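Manholm Sidewalk Pack: is it worth the money?

I put off writing this up because I wanted to like it. Skasach sells the Manholm pack as a ready-made street for testing delivery robots in simulation, and at $191 a seat it costs less than a decent wheel motor. The sales page promises "every curb your robot will ever meet." I've been at this long enough to keep a hand on my wallet when I read a line like that.

What you get is one long block: brick building on the right, curb and road on the left, a lot of concrete in between. I set the viewpoint low, where our robot's camera would sit, and went looking for trouble.

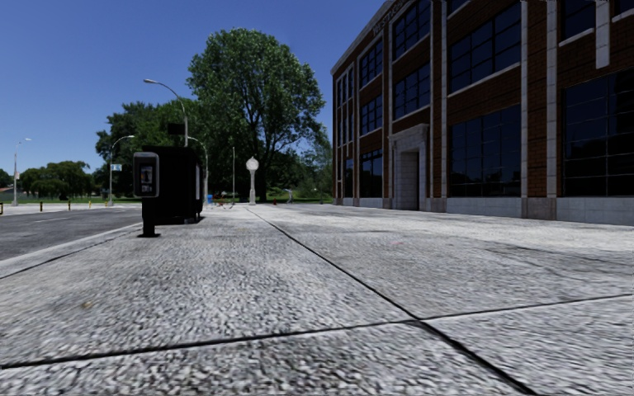

REVIEWS / SIMULATION

The concrete is the best part. It has a coarse speckle and dark joints between the slabs, and our old free map had neither. The brick is fine too, though the lettering up on the building is no use to me at this angle, and I can't see what a sidewalk robot would want with it anyway.

My complaint is that it's all so polite. Wide pavement, blue sky, one small figure way off down the path. Where are the trash bags and the scooters lying on their sides? Skasach says crowds and weather come in the Drestton add-on, due in September. That one is priced separately, of course.

Street furniture did better than I expected. The black payphone at the curb is a nasty shape for a cheap depth sensor, with a wide body up top and a skinny foot under it. The parking sign reads clearly up close, at least the NO PARKING ANY TIME part. The smaller line at the bottom takes more squinting.

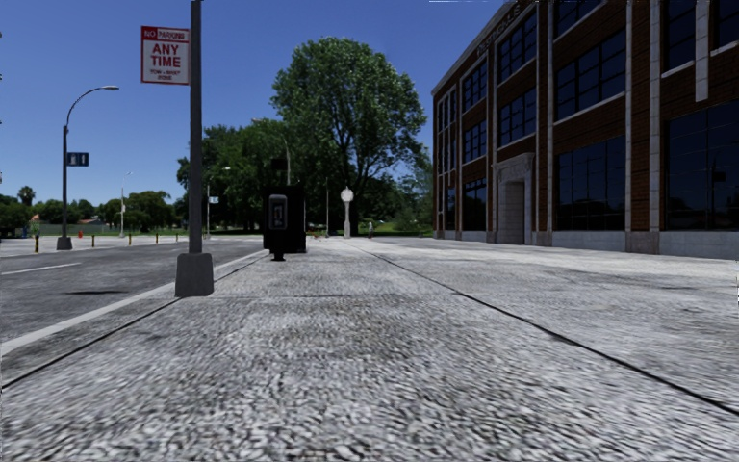

Setup and support

Installing took me 14 tries over two evenings. The manual skips the step where you point it at your graphics driver, and the support form sent me back to the manual. The site license is $2980, and for that I'd want a human on the phone.

I'm keeping my single seat for now. If the add-on slips past September I'll ask for a refund and post whatever they tell me.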